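Worktop Tips: Is a Hired Tidying Arm Worth the Money?

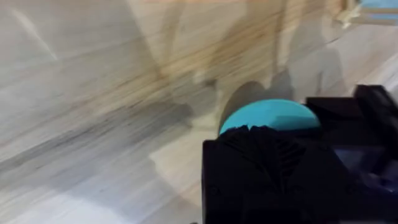 Issue 217, page 23

Bosport will hire you a table-clearing arm for the kitchen at £27 a week, or sell you one for £508 with the stand left out. The leaflet says it "gives you your evenings back". I had one for most of June and I'd keep hold of your dishcloth for now.

The gripper is black, with ribs on the front housing that look 3D-printed. Something round and smooth, like the teal thing tucked in against it in the picture, is a fair test of any gripper. Flat things are harder. Try it with a playing card before you pay.

Some tips if you hire one anyway.

Wipe the worktop first. Crumbs get under the stand and it starts to rock.

Look at where the shadows fall. An arm under a ceiling light throws a dark patch over the very bit you want it to see, and mine dithered at the edges of it. A second lamp on the other side helped a little.

Clean the ribs with an old toothbrush, hardly damp. Flour sits in the grooves and a cloth won't shift it.

Keep small flat bits - post, coasters, seed packets - in a tray. You will be picking them up yourself otherwise.

Don't take the Wesow service plan in the first week. It covers one visit, and the visit I had was mostly a man tightening the clamp. You can do that with the key in the box.

Irkow do a cheaper arm with softer fingers. I haven't tried it, and their returns page is vague about who pays the postage, so ask in writing.

Old tea towels make a good dust cover.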